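Reading time: 14 min

3. Surface pattern and the small-object task

3.1 Furnishing of the test area

The second part of the study dealt with the surroundings in which small household objects are set down and found again. Earlier work by the group at Brolach had used plain gray boards and an unmarked tabletop. Those conditions are easy to reproduce, but they bear little resemblance to a family home, where keys and similar items are left on printed tablecloths, rugs and play mats. For the present series, both the upright and the horizontal surfaces were therefore patterned. The wall covering was a children's print of strawberries and small white flowers on light pink, and the floor was covered with a patterned mat. The general arrangement is given in Figure 4.

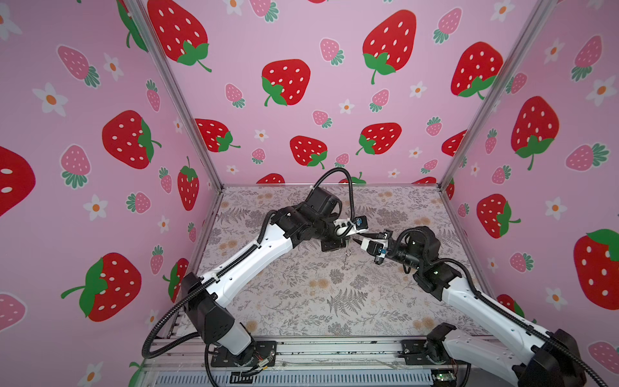

Figure 4. Test area with strawberry wall print and patterned floor mat.

Does a busy wall print make a small object on the floor harder to find? In our trials the wall print had little effect when the object lay well inside the mat, and a greater effect when it lay close to the foot of a wall, where the searcher's attention had to pass from one pattern to the other.

The choice of prints was made by Aivar Mockus after a review of 100 samples of wall and floor coverings offered for children's rooms. Samples were sorted by the size of the repeated motif, the number of colors and the contrast between motif and ground. Two broad groups emerged. In the first, motifs were large, brightly colored and widely spaced, with a good deal of plain ground between them. In the second, motifs were drawn in thin lines and set close together, often with leaves or stems running into one another. The first group was more common among wall coverings and the second among play mats and bedding.

3.2 Objects

The objects were chosen from a list of items that households report losing inside the home. The list was compiled from 593 entries in the Petrauskas household diary, in which families noted each item they had searched for, where it was found, and what it had been lying on. Keys made up the largest single group. They were followed by earphones, pens, hair clips and coins. Entries in which the item was found inside a bag or a pocket were left out, as the surface could have played no part in the search.

Many of the diary households kept tags on their spare keys, and the tag was frequently the part that caught the eye. A bare key offers a narrow outline and a metallic surface that may take on the tones of whatever is near it. A plastic label holder adds a larger area of even color, and its straight sides and rounded ends are easily told apart from printed foliage. Tagged keys were accordingly treated as a separate class and were not pooled with bare keys in the analysis.
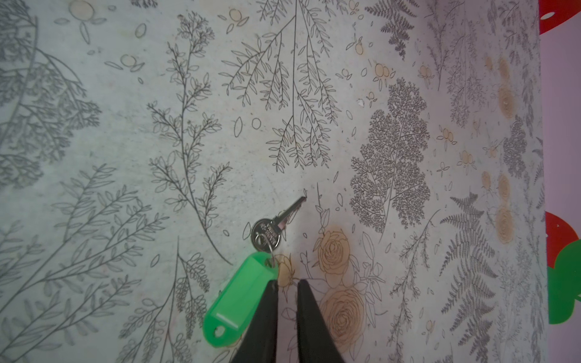

Positions on the mat were drawn at random for each trial, with the condition that no object could touch a wall. Orientation was left free. Where a key came to rest parallel to a printed stem, this was noted in the trial record, but the object was not moved.

3.3 Observations

Participants completed 20 trials each, divided between the patterned mat and the plain board used in the Aser series. Search was slower on the patterned mat for bare keys, hair clips and coins. For tagged keys the difference between surfaces was small, and it was smallest where the tag was of a color absent from the print. Several participants reported that they had looked for the tag first and had noticed the key only afterward.

Line patterns caused more difficulty than large motifs. The teeth of a key blade and the edges of a narrow leaf are similar in scale, and a thin split ring may be taken for part of a drawn stem. These findings agree in direction with the Mulico pilot carried out in June, although that series used fabric in place of a mat and did not include coins. The effect of lighting on the same set of objects is taken up in Section 4.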